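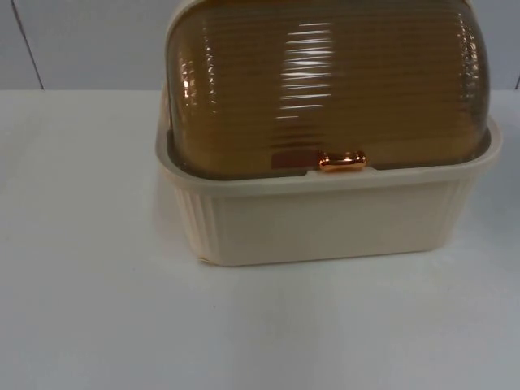

Roll-top bread box, cream base, amber lid.

About Us

Evach sells bread boxes. Also butter dishes, crumb trays, flour bins, a few cake domes, and the small parts that go with all of them. But bread boxes are how we started and bread boxes are most of what leaves the building, so if you found us looking for one you are in the right place.

We're a small shop in Standville. One front room with shelves, one back room with a packing table, a basement full of lids. The front room is open to anybody. The basement isn't, the stairs are bad.

How it started

With a broken lid. Family bread box, had been on the same counter for years, lid dropped in the sink and split down one side. Base was fine. Went looking for a new lid and couldn't buy one, only a whole new box, and the new boxes were either too short for a real loaf or so tall they didn't fit under the cabinets. So we started buying up old boxes at estate sales around Bondstead, swapping the good lids onto the good bases, and selling what we had left over. First year that was 268 boxes out of a garage. Second year we needed the shop.

We still take old boxes. More on that further down.

What we sell now

Roll-tops, mainly. A lid that rolls up out of the way doesn't need a place to be set down, and in a small kitchen that matters. We carry them in plain colors - cream, white, a soft green when we can get it - with clear or tinted lids. The amber lid over the cream base is the one people ask for by pointing at it. Looks warm on a counter, goes with wood and with white. The copper color handle is the one most people pick to go with it.

We also have:

Lift-lid boxes, for folks who want a flat top to put things on
Two-shelf boxes, bread below and rolls or muffins on top
Drawer inserts, if you'd rather keep the counter clear
Crumb trays, sized to the box
Spare handles and hinge pins, sold one at a time

Everything in the shop can be picked up and opened and closed. Please do. A lid that feels wrong in the shop is going to feel wrong every morning at home. Bring a loaf if you like, plenty of people do. We keep a tape measure on the counter too, because the question we get most is "will it fit under my cabinets" and we can't answer that from here. Measure from the counter to the bottom of the cabinet before you come in. Then measure with the lid half way up, if you have a roll-top already. Some lids rise a little as they go back.

What we think about bread

Opinions, we have a few. You don't need to agree.

Crusty bread goes in the box, cut side down, no plastic. Soft sandwich bread can stay in its bag, in the box. Don't put warm bread in, let it cool all the way first or you'll get a damp lid and then mold. Don't keep bread with onions. Bananas either, we tried it, everything tasted of banana for a week.

The fridge makes bread go stale faster. Freezer is fine. If you won't finish a loaf in three or four days, slice half and freeze it the day you buy it.

And empty the crumbs. Once a week, tip them out, wipe the base with a cloth and a little vinegar and water, let it dry with the lid open. Ribbed lids want a soft brush along the ribs, a clean old toothbrush works good. No scouring pads on plastic. Not in the dishwasher unless the label on yours says so - heat can warp a lid just enough that it sticks, and then we get a letter.

Repairs and the lid library

The basement. At last count 1309 loose lids down there, off boxes of every age, sorted by width and then by curve. We call it the lid library even tho nobody brings them back.

If yours is cracked, send us three measurements: width across the base on the outside, depth front to back, and height at the tallest part of the curve. A photo from the side helps a lot. Tell us where the lid attaches and whether the pins are metal or plastic. We'll look. We find a match more often than not but it may not be the same color, and we will tell you that before you pay for anything.

Handles are easier. Most come off with one or two screws from inside. We'll put a new one on while you wait if the shop isn't busy.

Old boxes - drop them off, or ask us for a mailing label. Any condition as long as it's clean. We give store credit for complete ones and a thank you for parts.

The Prasertsri line

People ask about these so here it is. Prasertsri is our own line, started because we could not keep finding old bases in good shape. Longer than most boxes so a bakery loaf goes in without being cut. Rounded corners inside, so crumbs don't pack in where you can't reach. Lid comes off for washing without tools. That last part took 18 tries, and a couple of the early ones are holding pencils in the office.

We sold 2070 of them last year, which for us was a lot of packing tape. They're made in small batches and each color comes back when it comes back. If the one you want is out, leave your email at the counter or through the contact page and we'll write when its in. We don't hold deposits.

Packing and shipping

We pack everything ourselves. Lid gets wrapped on its own, base gets wrapped on its own, paper between, snug box. Orders go out in two working days, longer in November when everyone is getting ready for company. If something arrives broken, keep the box and the wrapping, take a picture, write to us. We'll replace the broken part, you keep the rest. No need to ship a whole bread box back over a handle.

Returns within thirty days, unused please. We do check for crumbs.

Visiting

We're on the ground floor, door on the side street, parking behind. One step up at the door, ring the bell and we'll bring out the ramp. Dogs fine. Kids fine, lids on the bottom shelf are the sturdy ones.

Bondstead customers, we do a table at the market there in the warm months. Small selection, no repairs on the day, but we can take your old box back to the shop with us and have it ready for the next market. Write your name and phone number on a peice of tape and stick it inside.

Wholesale: yes, to bakeries and kitchen stores, small amounts OK. Ask for the price sheet.

Page last updated Mar 8, 2024

This site uses cookies to remember your cart and count visits. By continuing to browse you agree to our use of cookies. Accept Manage settings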